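Teil 3: Dein Schauspielprofil bei Kinitz anlegen

So, dein Konto steht, die Bestätigungsmail hast du angeklickt, jetzt kommt der Teil, vor dem sich alle drücken: die Vita. Ich habe meine eigene dreimal neu geschrieben, bis sie mir gefallen hat, also nimm dir ruhig einen Abend Zeit (und was zu trinken).

Was du bereitlegen solltest:
eine Liste deiner Rollen mit Jahr, Regie und Produktionsfirma
zwei bis vier Porträtfotos
dein Showreel als Datei oder Link
Angaben zu Ausbildung, Sprachen und Dialekten

3.1 Grunddaten eintragen

1. Klick oben rechts auf deinen Namen und dann auf »Profil bearbeiten«.
2. Trag deinen Künstlernamen ein. Der bürgerliche Name kommt ins Feld darunter und bleibt für Besucher unsichtbar, solange du das Häkchen nicht setzt.
3. Wähl dein Spielalter. Kinitz lässt eine Spanne von höchstens zwölf Jahren zu. Ja, ich hätte mir auch mehr gegönnt!
4. Geburtsort und Wohnort sind zwei getrennte Felder. Castingbüros filtern nach dem Wohnort, also schreib da bitte nicht die Stadt hin, in der du gern wohnen würdest.
5. Speichern.

Hinweis: Wohnmöglichkeiten in anderen Städten gehören in das Feld »Unterkunft vorhanden«. Das übersieht man leicht, es steckt ganz unten hinter dem kleinen Pfeil.

3.2 Kurzbiografie schreiben

Für die Biografie hast du 2.000 Zeichen, Leerzeichen mitgezählt. Meine hat 1,648... Moment, da hat mir der Zähler wieder das englische Komma untergejubelt, also 1.648 Zeichen, und das reicht dicke.

1. Schreib in der dritten Person. Fühlt sich albern an, liest sich aber auf der Seite viel besser.
2. Fang mit der Ausbildung oder deinem Debüt an. Die Kindheit darf rein, wenn sie etwas mit deinem Beruf zu tun hat.
3. Nenn zwei oder drei Rollen mit Titel. Der Rest steht ohnehin in der Filmografie.
4. Kopier den Text aus einem einfachen Editor ins Feld, sonst schleppst du unsichtbare Formatierungen mit.

Achtung: Das Biografiefeld speichert nicht automatisch! Nach 30 Minuten ohne Klick meldet dich Kinitz ab und der Text ist futsch. Frag mich bitte nicht, wie oft mir das schon passiert ist.

3.3 Filmografie übernehmen

Wer vorher bei Illent war, kann seine Einträge mitnehmen. Bei mir waren das 61 Stück, vom Studentenkurzfilm bis zum Vorabendkrimi, und die möchte wirklich kein Mensch von Hand abtippen.

1. Exportier deine Liste bei Illent als CSV-Datei.
2. Geh bei Kinitz auf »Filmografie« und dann auf »Importieren«.
3. Ordne die Spalten zu. »Role« wird zu »Rollenname«, »Part« wird zu »Rollengröße«. Die beiden vertauscht man gern.
4. Schau dir die Vorschau an und bestätige.

Umlaute kommen manchmal als Zeichensalat an. Dann brichst du ab, speicherst die Datei als UTF-8 und versuchst es nochmal. Tormod Tangen hat mir den Tipp gegeben, und seitdem heißt meine Figur in »Vavivholm« auch wieder Jörg.

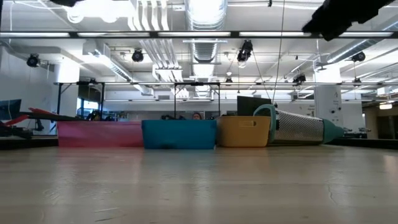
Doppelte Einträge erkennt der Import leider nur bei exakt gleichem Titel. Bei Serien lohnt es sich deshalb, die Liste nach Jahr zu sortieren und einmal von oben nach unten durchzugehen. Einzelne Folgen kannst du mit »Zusammenfassen« zu einem Eintrag machen.

3.4 Veröffentlichen

1. Stell den Schalter »Sichtbar« auf »Nur Castingbüros« oder »Alle«.
2. Öffne dein Profil in einem privaten Fenster und lies es einmal komplett durch.
3. Hast du eine Agentur, trag sie unter »Vertretung« ein. Ich bin bei Whitfield, da musste erst jemand im Büro die Verknüpfung freigeben, das hat zwei Tage gedauert.

Hinweis: Änderungen an Namen und Spielalter tauchen erst am nächsten Morgen in der Suche auf. Fotos und Showreel sind sofort da, und wie du die hochlädst, steht in Teil 4.

Stand: Juni 2021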